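Hamus Project: Mid-Term Progress Report
Teaching a multi-finger hand by demonstration

Prepared for Florence MacLeod, Charbonneau Fund
Prepared by Yvette Sandhu, project lead

Summary

Florence, this has been the best stretch of the project so far, and I'm glad it falls inside a reporting period. When I last wrote we had a hand that moved when we asked it to and a stack of demonstrations we couldn't use. We now have a clean set of 100 demonstrations on the bench tasks, recorded by four operators, and a first policy trained on them that can get through the simpler of our two tasks without help on a fair share of tries. The harder task is still hard. I'll get to that.

Spending is in line with the plan we agreed in December, with one change that I explain near the end.

What we set out to do

Our proposal asked a pretty plain question: can a person who knows a bench task, but has never worked with robots, teach that task to a multi-finger hand in one afternoon? We said we would try it two ways. In the first, the operator takes hold of the arm and moves it through the job (we call these hand-guided runs). In the second, the operator sits at the next bench wearing the Stestel glove, and the hand copies what the glove does.

We picked two tasks. The first is picking up a fabric part and laying it flat in a marked area. The second is bringing the hand up to a metal fitting, closing on it with the thumb and fingers, and turning it a quarter turn. We chose the pair because one forgives a sloppy grip and the other doesn't forgive much of anything.

Setting up

Most of the first weeks went into the cameras. Aslak Hovland moved the wrist camera twice. In its first position the wrist housing filled so much of the view that we lost the fingertips whenever the hand closed. The second position was better for the fingertips, but the cable pulled on the mount whenever the wrist rolled past a certain point, and we only noticed when a whole morning of recordings came out tilted. The third position has held. We still see a good deal of housing and thumb in every shot, and we've decided to live with that. The thumb is useful to have in view: its angle tells the operator a lot about what the hand is about to do.

We also changed how we start each run. Operators used to begin from wherever the hand had been left. Now the hand goes back to a fixed open pose, the recording starts, and the operator waits for a tone before moving. It sounds fussy, but it cut out the long dead stretches at the front of each file, and Solange Pelletier no longer has to trim them by hand. She is very happy about this and asked me to put it in the report!

Hand-guided runs

These went faster than we expected. A new operator could produce a usable run within the first 20 minutes of sitting down, and everyone said it felt natural. The arm is light when it's in guide mode and people stop being afraid of it quickly.

The trouble is the fingers. You can push an arm where you want it with one hand, but you can't also shape a thumb and a row of fingers at the same time. We tried a foot pedal that closed the hand in a fixed grasp. That worked well for the fabric task, where one grasp is as good as another. On the fitting it was no use at all, because the thumb has to come in at a different angle depending on how the wrist is turned, and a pedal can't say that.

So we now use hand-guided runs for the fabric task only. Of the 100 demonstrations in the clean set, 46 are hand-guided.

Glove runs

The remaining demonstrations were recorded with the glove, and these are where I think the project is earning its money. The operator sees the wrist camera view on a screen along with a wider view of the bench, and after a little practice most people stop looking at the wide view almost entirely. Elfriede Camenzind, who came to us from instrument repair and had never touched a robot, told me on her first afternoon that she had started to think of the thumb as hers. Her runs are the smoothest in the set.
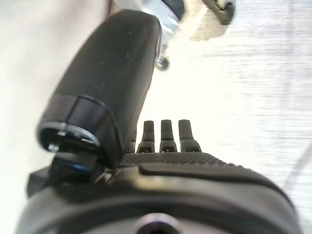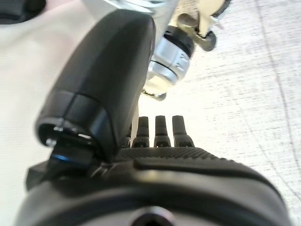 Wrist camera views, with the thumb at left and the metal hardware beyond it.

Glove control has its own problems, and I want to be straight about them. The first is thumb matching. A human thumb and the hand's thumb don't bend in the same places, so we have to translate one into the other, and our first version of that translation was tuned to Aslak, who has very long hands. Everyone else found that the thumb closed too late. We now run a short calibration at the start of each session, in which the operator touches the thumb to each finger in turn. It takes 4 minutes and it made more difference than anything else we did this period.

The second is touch. The operator can't feel anything. On the fabric this hardly matters. On the fitting, people tend to squeeze much harder than they need to, and the policy learns to squeeze too. We have started showing grip force as a colored bar at the side of the screen. Opinions differ. Elfriede likes it, and Solange says she forgets it's there as soon as the work gets interesting.

The third is plain tiredness. Runs recorded late in a session are slower and have more corrections in them. We capped sessions at 16 runs with a break in the middle. I'd like to go lower, but then the calibration starts to eat into the useful time.

What the policy can do so far

We trained the first policy on the fabric task using both kinds of demonstration together, and a second version on the glove runs alone. The mixed version is better at getting to the part and the glove version is better at letting go of it. That second result surprised all of us. Our best guess is that the pedal teaches the hand to open all at once, and the fabric gets dragged when it does, while people wearing the glove tend to open the thumb first and slide the fingers out. Nobody was told to do that. We want to test this properly next period before making any claims about it.

On the fitting, the policy gets the hand to the right spot more often than not, and then usually closes a little early. When it does close in the right place, the turn follows nicely. We watched it make a clean quarter turn late one afternoon and there was cheering. I wouldn't call it reliable, and we haven't written down a success rate because the test procedure is still changing from week to week. You'll have a real number in the next report.

What went wrong

We lost a batch of early demonstrations to a clock problem. The camera and the joint readings were being stamped by two different computers, and they drifted apart over a session. Each file looked fine when you played it back. The policy trained on them reached for things a moment too soon, and it took Aslak several days to work out why. Both streams now run off one clock, and a check at the end of every session compares them. We threw the affected files away instead of trying to repair them. They aren't part of the clean set.

We also underestimated how much lighting would matter. The bench is bright and parts of the background wash out in the wrist view, which makes the dark fingers easy to pick out but hides the edges of pale fabric. We've ordered a diffuser for the overhead lamp and will record a small comparison set once it's up.

Budget note

The one change from plan is the glove. We had budgeted to rent a single Stestel glove for the whole project. Sharing it meant that only one person could be calibrated and ready at a time, and the bench stood idle during changeovers. We moved money from the travel line to rent a second glove in a smaller size. Solange no longer has to work with loose fingertips, and we can record with hardly any gap between operators. The total hasn't changed.

Next period

The main job is the fitting task. We plan to record a new set of glove runs that cover only the last part of the approach and the closing of the hand, starting from slightly wrong positions on purpose, so that the policy sees what recovering from a poor start looks like. Elfriede has offered to lead those sessions and to write the instructions for new operators, which I think will be much better coming from her than from any of the engineers.

We'll also bring in operators from outside the team. Neletti has agreed to send two people from their assembly floor for an afternoon each. This is the test that matters most for the question in our proposal, and I'd love for you to be in the room for one of them. The sessions start at 1 p.m. and you would be welcome to try the glove yourself afterward.

One decision we need from you: we would like to keep the second glove through the end of the project. The travel line can cover it if we drop the workshop trip. Please let me know whether the fund is comfortable with that, and I'll send the revised sheet the same day.

Yvette Sandhu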